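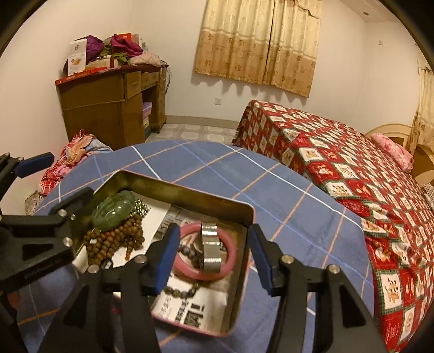 Naledi Van der Merwe wrote in to ask whether letters kept in old tins can come to the Kirketti sorting mornings, or only loose photographs. Both can. Bring them as they are, and leave rusty paper clips on until one of us has had a look.

The family papers project has now copied 846 items, 358 of them letters. Most came from the streets behind Elley Road, and we would like more from the harbour side before we stop taking things in at the end of April. Originals go home with you the same morning.

A-yeong Sung has finished the list of names and it runs to 3,000 entries. Some are still doubtful — there are at least two women called Ena in the Bang letters, and they may be cousins. If you knew either of them, please leave a note at the desk.

Doors open at ten. Please write your surname and a phone number on a slip and keep it with your papers.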